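Folding by hand, then by machine: what changed at your work?

pranab_w
I fold clothes for the training recordings at Brastalen. Before this I was six years in the laundry at Plolthorpe. 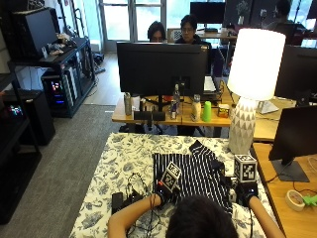

My question is for people whose workplace already has the folding machines. Did your hours change? I am paid per shift, and my target is 100 garments.

Gwawr B
Ours came in July. Same hours, but now I mostly clear jams and sort. It is more boring, I must say.

elis_sayce
You are teaching the thing that replaces you. I would refuse.

pranab_w
@elis_sayce I don't agree. My wrists were finished after the laundry. Shirts are still slow for me with the gloves on, but nobody shouts.

Gwawr B
Wrists, yes. Mine are better also. But two colleagues were not replaced when they left, so Elis has a point.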